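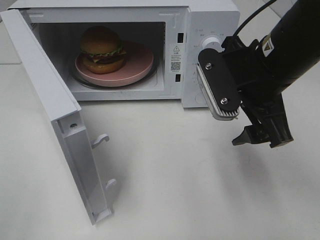 Leave the trim wheel where my hand can find it

I rent a little two-seat trainer out of Brunerport, and in July the club swapped the panel. Out went the old gauges, in came a big glass display from Prostix, and along with it went the trim wheel. The wheel used to live between the seats, a fat ribbed thing you could roll with two fingers while looking out the window. Now there's a rocker switch on top of the stick and a tiny bar graph in the corner of the screen.

I hate it. I've tried not to, I really have, and I've got almost 40 hours with it now, so I think I'm allowed an opinion.

My complaint is about feel. With the wheel, I knew where I was without looking. A small roll forward for cruise, a good handful back when the flaps came down. My arm learned it years before my brain did. The switch gives me nothing. I press, a motor hums somewhere behind me (if I can hear it over the engine, and mostly I can't), and then I let go and find out whether I pressed long enough. Usually I didn't. So I press again, overshoot, and press the other way. Meanwhile I'm turning base and there's traffic out there I ought to be looking at!

People at the field tell me I'm just old-fashioned, and okay, some of that sticks. I learned in a Tamayo, which had a trim crank in the ceiling that went the opposite way from what any sane person would expect. I loved that crank. I would not defend it in court.

And yes, electric trim has its good points. It's great on a long climb when your left hand is on the stick and your right is busy with the mixture and the map. Folks with sore shoulders or short arms have told me the switch made flying fun again, and I believe them. On a heavier airplane with big trim changes I'd want it too. I flew a Stirach once from the right seat, 1,350 pounds empty and twitchy as a cat, and the electric trim in that one was lovely. It also had a wheel! You could use either one, and the wheel turned by itself when the motor ran, so you could see it moving and grab it if you didn't like what it was doing.

That's the setup I'd ask for — a motor if you want one, hooked up to something big and mechanical that I can stop with my palm. Our club airplane has a breaker to pull instead. It's down by my right knee in a row of others just like it. I put a dab of red nail polish on the collar, which helps, but I'd still be hunting for it while pushing hard on the stick with my other hand.

The bill for the trim part of the job was $758, by the way. I'd happily have put that toward new tires and a decent heater.

I asked if the wheel could go back in next to the switch. The shop says the cable run is gone and the hole is covered by a cup holder now. It's a pretty good cup holder, I'll give them that. I keep my pencil in it. But every time I level off, my right hand still drops down between the seats and goes looking for something to roll, and I don't expect it'll quit doing that any time soon.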